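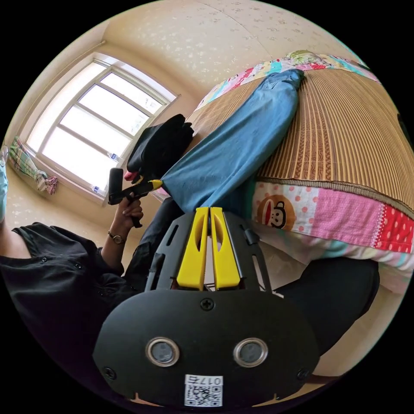 The Trouser Problem

The software that is supposed to teach a robot to tidy a bedroom spends most of its working life wondering what time it is.

I had hoped for something grander. Funden occupies the upper floor of a former hosiery warehouse, built in 1952 and heated, as far as I could tell, in the same year. Its business is the stuff between a person handling clothes and a machine having a go at it: the programs that take recordings from hand-held grippers, line them up, work out where everything was, and pass the result to something that can learn from it. When I asked to see the clever bit, I was shown a graph with two wiggly lines on it. One line was slightly to the left of the other. This was apparently very bad.

The lines came from a pair of grippers, one for each hand. You squeeze a garment with the left and tug it with the right, and each tool keeps its own record of where it has been and how far its fingers are open. Each also keeps its own clock, and the clocks have the relationship of two colleagues who share an office and no longer speak. If they disagree by a tenth of a second, the left hand lets go of a trouser leg slightly before the right hand has taken it up. A person watching the footage wouldn't notice. A robot trained on it will learn that the proper way to move a trouser leg is to drop it.

Flumness, the firm's alignment tool, exists to stop this. It looks for moments that both grippers must have experienced together, such as a sharp pull on a piece of cloth they're both holding, and slides one recording along until the two agree. On a towel it is very good. On denim, which is stiff and passes a tug along promptly, it's better still. On anything stretchy it becomes vague, like a witness who has been asked the same question too often. 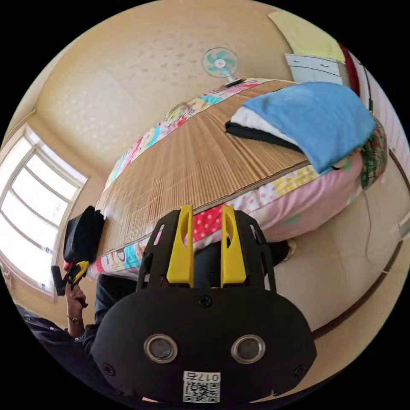 The gripper's view of the job: mat, quilt, window and an unhelpful amount of daylight.

The second thing the software wonders about is where it is. A gripper's camera sees the world through a very wide lens, which is handy for keeping the bed, the window and the ceiling in view at once and terrible for anyone who believes in straight lines. The slats of a sleeping mat fan out like the grooves on a record. Before anything else can be done, the program has to unbend all of this, pick out details it can recognise again, and use them to work out how the tool moved from one moment to the next.

Bedrooms turn out to be awkward places for this. A bamboo or straw mat is hundreds of nearly identical stripes, and a program that tracks its position by one stripe can hop to the next without feeling any shame. The result is a gripper that, on the screen, glides serenely through the mattress and comes out underneath. Patchwork, on the other hand, is adored. Every square is different, nothing repeats quite where you expect it to, and the corners are crisp. I have never before heard grown adults discuss a spotty quilt in terms of its information content, and I'd quite like to again.

Windows are another matter. A bright one turns to plain white and takes its whole share of the picture with it, so the tracker is left leaning on whatever else happens to be lying about. The team's current fix is to let the program give up on washed-out areas early. Before that it used to try its best with them, and its best was a gripper somewhere over the car park. 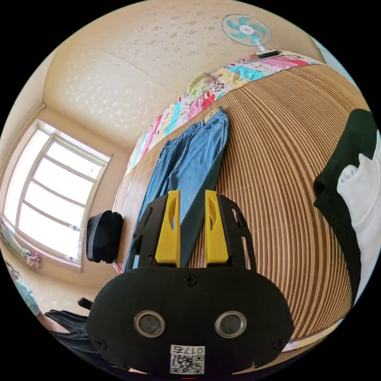 Once the software knows when and where, it is allowed to ask what. This is the job of Anano, the perception part, which draws an outline round the garment and tries to name its useful bits: waistband, hem, the end of each leg. Trousers laid flat are a kindness. You could explain them to a child with a pencil. Trousers that have been picked up by one corner are a blue heap with opinions, and for a stretch in the middle of any fold the program has little idea which end is which.

The older version guessed regardless. It would announce, with enormous confidence, that the waistband had moved to the other end of the bed, and a moment later that it had come back. The newer one is permitted to say it doesn't know, and to carry forward what it last believed until the cloth settles. This took three rewrites and, I'm told, one very long argument in August about whether a sock has a front.

What I liked best was how much of the system is devoted to deciding what a person was trying to do. People don't fold in steps. They pinch, think better of it, let go, smooth something that didn't need smoothing and start again a bit to the left. Anano cuts every recording into stretches according to when the fingers open and close, then sorts them into five kinds: reach, grasp, carry, place and a fifth the code calls "faff". Faff is the biggest by some way.

The obvious thing would be to throw the faff out. Funden tried, and ended up with a planner that could fold beautifully provided nothing went wrong. Show it a crease and it froze. The dithering, it seems, was where all the repairs were kept, so it went back in, and the label stayed because changing it would have broken over 100 scripts.

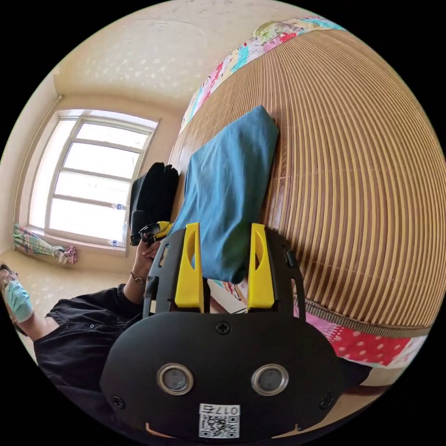
The planner itself is called Buenaventura, after a harbour town one of the authors once failed to reach by bus. It takes the sorted stretches and chooses what to do next, looking only a short way ahead before it checks the cameras and chooses again. Early on it was made to plan an entire fold from the start, down to the last pat. It produced elegant schemes that were out of date as soon as the cloth was touched.

Beneath it sits the control layer, about which everyone was slightly apologetic. Its chief task is to decide how hard to squeeze. Too little and the cloth slides out; too much and the fingers grip the mat as well, at which point the robot attempts to fold the bed. There is a limit in the code to prevent this, with a comment beside it that reads "do not raise, ask why". I asked why. I was shown a video of a duvet, and then we went to find some lunch.

By the time we came back the two wiggly lines had been persuaded to sit on top of one another, and somebody had loaded the next recording, which was a fitted sheet. Flumness had been running on it for most of an hour. The progress bar said it was nearly done, and according to the people in the room it had been saying so since before the sandwiches.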